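Home | Overview | Files | Staff notes | Changes | Contact

# Ondimlow Bench Set: data card

September 4, 2026
By Uyên Hồ and Darnell Strickland

## Overview

The Ondimlow Bench Set is a collection of recorded handling tasks from the returns shop at Codness, where small kitchen appliances are checked, cleaned and either sent back out or stripped for parts. The set was put together while the shop was moving part of its checking work to a robot arm. It holds 453 episodes across 27 tasks. Most tasks are short: put a block in a slot, take it out, press a button, turn a knob, set a plate to one side.

This file covers what is in the set, how it was recorded, and what the change has meant for the people who work at the benches. The last part is longer than usual for a data card. Several bench workers asked that it be kept with the files and not moved to a separate report, and we agreed.

## Background

Codness takes in 2,000 returned items in a normal month. Before July, every toaster went through the same check by hand. A worker loaded a test block into each slot, pushed down the lever, pressed each button, ran the browning knob through its range and wrote down the result. Then the toaster was wiped and passed on. The check itself is easy. The trouble was wrists and shoulders by the end of a shift, and the paperwork, which fell behind whenever a large batch came in.

The arm runs on Dikton, our in-house control software. Dikton replays and adapts motions shown to it by a person, so the bench workers are the ones who supply the motions. All of the demonstrations in this set were given by people who had done the toaster check by hand for at least a year.

## Tasks

Tasks are grouped by what the hand has to do.

- `insert`: place a block in a slot, either slot, any starting angle
- `remove`: take the block out and put it down on the table
- `press`: cancel, defrost, or both in a set order
- `turn`: move the browning knob to a named setting
- `clear`: move a plate or bowl away from the appliance
- `mixed`: two or more of the above in one episode

Appliances are not squared up before an episode starts. In the shop they arrive at any angle, with crumbs and fingerprints on them, and cleaning comes after the check. We kept it that way in the recordings.

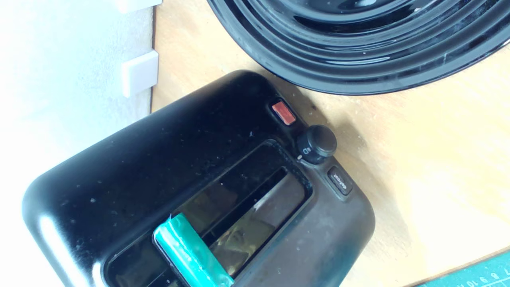 **Codness Returns Shop - Bench Automation Group**

An `insert` episode counts as complete when the block is down in the slot and the hand has let go. A block that sits across the rim or leans against the housing is marked `partial`. Workers grade these by eye and their grade stands, even when the Dikton log says otherwise. We found the log too generous on glossy black housings, where the edge of the slot is hard for the software to pick out.

Printed labels caused a similar problem. A button marked "defrost" reads sideways or upside down depending on how the toaster is lying, and the first version of the task file assumed upright text. Version two gives button positions relative to the knob.

## File layout

```
ondimlow/
 episodes/
 grades.csv
 tasks.txt
 notes/
 CHANGES
```

Each folder under `episodes/` has the video, the arm log and a short text file with the task name. `grades.csv` has one row per episode, with the grade and the initials code of the grader. The codes are not linked to names anywhere in this release. Please don't try to link them.

The `notes/` folder has free text from graders. Spelling has been left alone. Some notes use shop words: a "sleeper" is a toaster whose lever won't stay down, and "Ung" is the name of the label format used on the parts shelves.

## What changed at the benches

The arm now does the first pass of the toaster check on one bench. The other benches still work by hand. A worker sits with the arm, loads appliances, steps in when it stalls, and does the final check on anything graded `partial` or `fail`.

The workers reported these changes when we met with them:

The repeated pressing and turning is mostly gone on that bench. People with sore hands asked for it first, and for a while it went to whoever asked. Now there is a rotation, and no one stays on it for a full shift.

Waiting is the main complaint. The arm is slower than a practiced person, and watching it is tiring in its own way. Darnell Strickland ran the bench for the first two weeks and wrote in the notes that he would take a pile of sleepers over an hour of watching. We have since moved the paperwork for the other benches to the same seat, so there is something to do between stops.

Breaks were a problem early on. The arm doesn't need one, and batches were being planned as if the person didn't either. The bench now stops for 15 minutes when its worker does.

Pay grades were settled after the recordings were made. Giving demonstrations and grading episodes are both paid at the repair rate, which is higher than the checking rate. Workers who gave demonstrations before the change received the difference as back pay.

No bench jobs have been cut. Two open checking positions were not filled - people in the shop know this and have raised it, and it should be counted as an effect of the project.

## Known limits

Lighting comes from one side at the recording bench. Sun on the table washes out light surfaces, and dark housings pick up strong reflections. We left these episodes in.

Nearly all of the appliances are toasters. Kettles and hand mixers are checked at Codness too, but none of those tasks are in this release. A policy trained on this set should not be expected to work on them.

Only grippers with two fingers were used. Lever presses are missing because the lever task damaged a fingertip and was dropped.

Do not use the set to estimate how fast a person works. Demonstrations were given slowly on purpose, and the workers agreed to be recorded on the condition that the timings would not be used to set targets.

## Corrections

Send grading errors to Uyên Hồ through the contact page, with the episode folder name and the task. Changes are listed in `CHANGES` with the next release. Anyone who gave demonstrations can ask to have their episodes taken out, and doesn't have to say why.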